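The Woman Who Keeps the Creek Grant Alive

By Tharun Acharya

Thursday, 7 a.m., and Abena Amissah is already on her second phone call. A culvert is blocked. A student has the wrong key. The rain gauge at Wullon has quit again, and could somebody please drive out there.

Her title is field program coordinator for the Zunel Creek Watershed Fund. In practice – scheduling, permits, sample bottles, the newsletter, the reimbursement forms everyone hates. The fund gives small research grants to graduate students working on streams and wells. Five this year, up from 2 when she started.

"I read every proposal twice," she says. "Once for the science, once for the budget. The budget is where people get creative."

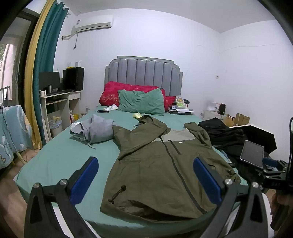
Photo: Sumathi Nair

The deadline is in June and the reviewers get 31 days. Most of them use thirty. Senthil Pisharody, who has reviewed since the begining, sends his comments by fax. She types them up herself.

Money is tight. The average award last round was $1,955, enough for lab fees and gas and not much else. One student, Qusai Kassab, stretched his across two summers of nitrate sampling on the lower creek. Slept in his car some nights. His results went to the county in a plain spreadsheet, and the county used them to move a well.

Amissah grew up nowhere near water. Came to it through a temp job, answering phones at a soils lab. Stayed. She still doesn't call herself a scientist, though she can tell you the turbidity at the Rajan bridge for most weeks last spring, and will, if you let her.

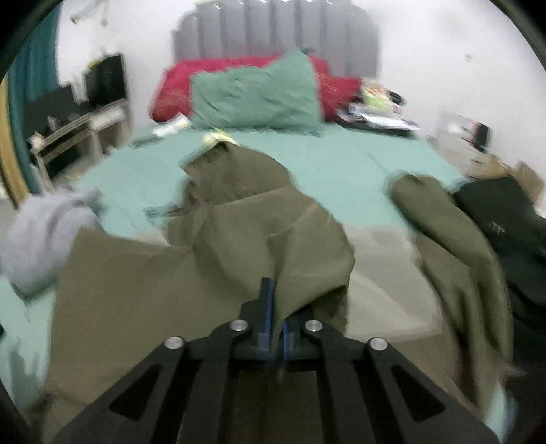
Sampling days start early and run long. Students meet at the lot, sign the sheet, get the talk about ticks. Waders if the level is up, boots if it isn't. Then clothes, which she is stubborn about: layers, long sleeves, nothing you'd mind ruining. Something in the olive-brown of the garment on the bed is fine by her for the banks, but near the road she wants a bright vest over it. No vest, no sampling. She has sent people home.

What comes next is less clear. The Trendutari site, her longest record, may lose it's access road, and the landowner hasn't returned calls. She's written three letters. A fourth is in the truck, stamped, under the bottle crate.

Her phone goes again. It's the gauge – working now, the student thinks, or at least blinking.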